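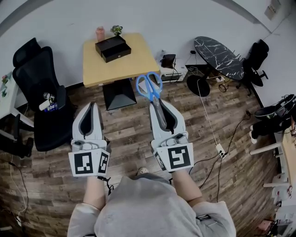 4.2 Collection of handover demonstrations

Figure 3. View from the head camera during a demonstration of the Vestik set. The scissors are held in the right gripper, with the blades towards the jaws. Each gripper carries one marker on the front face of its block and one on the side.

We recorded 121 demonstrations with two operators in the same furnished room. The operator holds one gripper in each hand and walks freely between the tables. The pose of each gripper is estimated from its markers in the head view. When the front marker is lost, we use the side marker alone, and if both are lost for more than four frames the segment is removed from training.

Scissors were the most difficult object in our set. The policy trained without the side markers often turned the wrist too late, and the handles then touched the receiving gripper. Following a suggestion of Tsz-kin Hsu, we also labelled the grasp point by hand for this object.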